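Transferring an old workplace pension into a Bellow personal plan

You need the member number from your old scheme, your National Insurance number and a recent statement. Final salary schemes can't be moved this way – ask the scheme administrator for a separate quotation.

1. Ask the old provider for the transfer value and a list of exit charges. In the worked figures below, the pot is £2,255.
2. Check for guarantees, such as a protected retirement age. These are normally lost on transfer.
3. Log in to Bellow, open **Plans** and choose **Transfer in**.
4. Enter the provider's name exactly as printed on the statement. Ocampo and Unovo are listed separately.
5. Select **Full transfer**. Partial transfers must leave at least £100 behind.
6. Sign the declaration and save the reference.

With an exit charge of 3%, the £2,255 pot loses £67.65 and £2,187.35 arrives in the new plan.

The money is held as cash until you choose a fund.

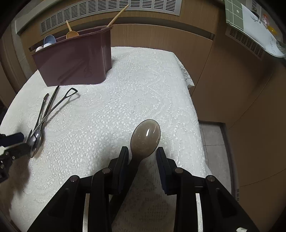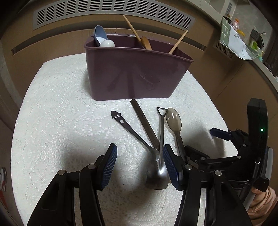
Lizelle Makhubela: Step 4 caught me out. My statement had the scheme's name on it as well as the provider's, and I typed the wrong one. The form was rejected on the Monday and I had to start again from step 3.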